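Simulation notes: grasp rules, new version out
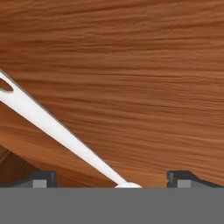
Heiðrún Hallgrímsson

Version 6 of the Nambridge grasp rules went up on the shared drive 29 May 2019. Please read it before you start another batch. Short version follows, I have a train to catch.

Handles first. Long thin white things on the wood table texture, the kind with a hanging hole at one end, are where most of our arguments came from. New rule: the log says which end the fingers are nearest. Hole end or plain end. Not "top", not "far end". Maurya and Nirkel used "top" for opposite ends all through January and we had to relabel 19 runs by hand. Never again pls.

Second, what counts as a grasp. The tip being between the fingers is NOT a grasp. Fingers open with an object in the gap = "approach". Contact on both pads = "closed". Lifted clear of the table and held = "grasp". Three words, use those, no others. If you can't tell from the wrist view, pull the contact log. Still can't tell, write "unclear" and move on. Nobody gets marked down for unclear.

Off-center starts. Object nearer one finger than the other is fine, leave it in. Don't nudge the start pose to make it prettier. Somebody did this in the Claltotow set and the scores came out lovely and meant nothing.

Object names: if you aren't sure whether it's a spatula or a spoon or just a handle, put "utensil, long". The asset list has the real name anyway, and the checker will match it up overnight.

Textures. Keep the grain on. Yes the plain table renders faster. At least 12 runs in every 20 should be on wood, mixed grain direction if you can manage it. Seperate folder for the plain ones.

Failed runs stay in the batch. All of them, including the silly ones. Add a line on what went wrong, one sentence is plenty.

Still open: whether a slip after lift gets its own label or goes under grasp with a note. Nirkel wants the label, I'm for the note. Send me your view before the next call, and bring a run number if you're going to argue.

Old version is in the archive folder. Dont use it.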